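Chapter 3
Writing a Life: The Obituary and the Family Record

When Afroza Munshi's grandfather died one June, her mother handed her a pencil and the back of an envelope and asked her to put something together for the newspaper by four o'clock. She was nineteen, she had never written anything longer than a term paper, and she found (as most of us find, sooner or later) that she knew the man's laugh perfectly well and did not know the name of the town where he was born. What she turned in was 198 words long. It had two mistakes in it, one of them the spelling of her own aunt's married name, and it is still taped inside the family Bible to this day.

I have always been fond of that story, and I have told it to every class I have taught, because it shows so well what an obituary is up against. It is written in a hurry, by people who are tired and sad, and then it is kept for generations. Your great-grandchildren may never see your letters or hear your voice, but there is a very good chance they will come across the notice in the paper, and they will take every word of it as settled.
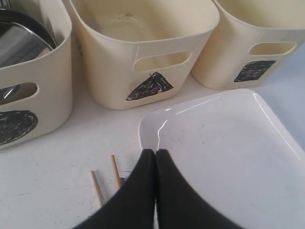 So the first thing we need to talk about, before we get to style or length or whether to mention the bowling trophies, is where the facts come from. Birth and marriage dates should be copied from a certificate whenever you can lay hands on one. Names of parents, and of anyone who stepped in to raise the child, should be checked with the oldest relative who is willing to come to the telephone – and do let that relative talk for a while, even if you only called about a middle initial! You will get more out of twenty rambling minutes than out of any form.

The second thing is the order of the telling. Most notices begin with the birth and move forward, and there is nothing wrong with that. Imtiaz Kanagaratnam, whose notice for his sister Ruth you will read in full later in this chapter, began instead with her kitchen on a Saturday morning and came around to her birth in the third paragraph. Read it once for pleasure and once with a pencil in hand, marking each place where he slips in a date or a survivor's name.

Before you go on, take out a sheet of paper and write down the full names of your four grandparents, with the place each one was born. Leave a blank line wherever you are not sure. We will be coming back to those blank lines in Section 3.2.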